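The folding room at Munemo Laundry is at the back, past the dryers, and in winter it's the best place in Prudside to be. I had been folding there so long that my hands did it while the rest of me thought about supper. Sheets in the morning, towels up to lunch, and then the small stuff, the T-shirts and the cloths, which I always liked best because you could talk over them.

So when the owners told us a machine was coming for the small stuff, I took it a little personally. They said it very kindly, with pastries. They said no one would lose hours, and that somebody would need to stand with it and teach it, and would I think about that somebody being me? I said I'd think. I ate a pastry and thought, and then I went to my locker (2136, though we have never had anything like that many lockers) and sat on the bench until the bell.

They put it at table 2, by the window, which had been Valter Carrilho's table and mine. It was called Jevska, after the company that built it, and the first thing it was given to learn on was a thin blue cloth, the sort I could do asleep. It went down toward that cloth with its two narrow black fingers as if it might be hot. I have seen my own grandson touch a cat that way.

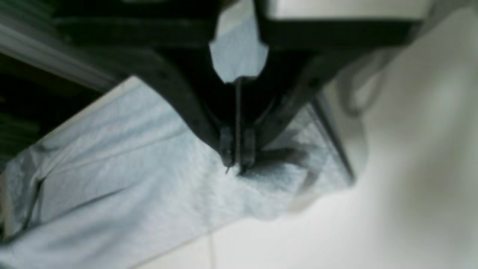

## What the fingers couldn't know

My job was to watch and press the yellow key when something went wrong, and for the first weeks of June I just about lived on the yellow key. It would take hold of one layer when it wanted two, or two when it wanted one, and once it lifted a cloth so carefully and set it down so nicely that I was halfway through clapping before I saw there was no fold in it at all.

The trouble was that I couldn't say what I did instead. The young engineer would ask how I knew I had both layers, and I'd pick up a cloth and rub it between finger and thumb, and say, well, like this — and she'd write something down, bless her, and wait for the rest. There wasn't any rest! I had folded for the Magalhães Hotel all those years, 3000 pieces on a bad day, and it had never once come up in words.

So I started going slowly. I went so slowly that my hands forgot, and I had to stop and begin again like a child with shoelaces. I noticed that I always took a shirt by the top edge first and pulled it straight before anything else, and that I let the bottom half do as it pleased until its turn came. I told the engineer and she was delighted. I'd been doing it since before she was born, and I was a bit delighted too.

After that came shirts. We started with a gray one with black trim, and by the afternoon I had stopped hovering over the key and pulled up a stool. One arm at each end, and the top edge between them nearly as straight as I'd have had it myself, with the sleeve left hanging to wait its turn. 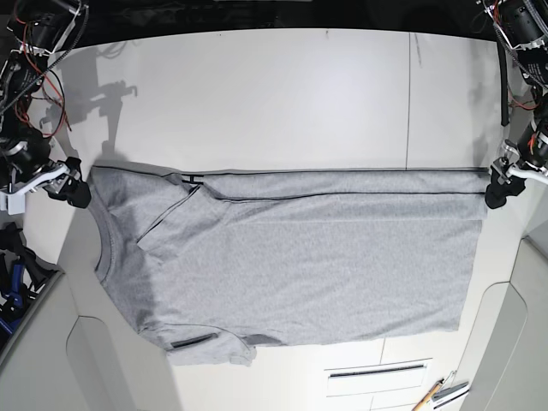 Valter wanted to know who he was supposed to talk to now. He said he didn't mind the thing folding, it could fold till Christmas, but he'd had me across a table from him all this time, and now he was out front on the counter with customers, who only ever told him about stains.

I said he could come back on his break. He said his break was ten minutes and I'd never finished a story in ten minutes in my life, and I had to give him that.

We worked it out in the end, after a fashion. The owners had set a mark of 200 shirts for the machine's day, and when it got there it stopped, and whatever was left over in the baskets was ours. I asked if the leftovers could be done at the old table next to it, by two people, at four o'clock. The owner looked at her sheet for a while and said she didn't see why not.

So at four I turn the machine off, and Valter comes through from the counter with his sleeves rolled up, and I tell him what it did that day. He pretends not to care. Then he picks up a shirt by its top edge and pulls it straight, and asks me whether it has got the hang of collars yet.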